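From the software bench: teaching the planner about slack
4 Nov 2022

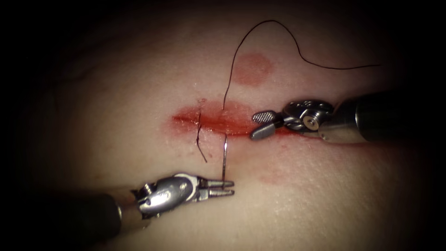 Peng reckons thread is the wrong thing to be modelling at all, and that we'd get further by tracking the needle properly and letting the suture look after itself. A reader who wrote in after the July issue said much the same, only with more swearing.

I have some sympathy! The needle is a lovely thing to plan for. It's rigid, it's curved, it's shiny (too shiny, more on that in a tick) and once the driver has hold of it you can work out where the tip ought to be from the joint angles. Thread does whatever it fancies. With one stitch in and the next pass under way, there's a big loop wandering up over the tissue and a free tail off in the dark corner where our segmentation has always been hopeless.

But the loop is where we keep coming unstuck, so the loop is what I've been working on. The new tracker in Lillosora fits a spline to the thread and passes it to the planner as a soft obstacle, so the grasper can come in from the side without trying to route straight through it. It runs at about 30 updates a second on my desktop, slower on the laptop. I relabelled 1611 stills to get there and my wrist has only just forgiven me.

Two things still bug me. Glare off the metal wrists gets picked up as needle, mostly when an instrument is close to the wound, and I've got a mask for that which works until the wrist rolls. The other is blood. Thin dark thread across a red patch loses contrast and the spline takes a shortcut, sometimes by 4 mm, and that's plenty to spoil a grasp.

Fodov is the branch to grab if you want a play. Build it with the old calibration files for now, the new ones have a flipped axis I haven't chased down yet (sorry, my fault). If your spline jumps about, send me the log and the config together please, I can't do much with one on its own.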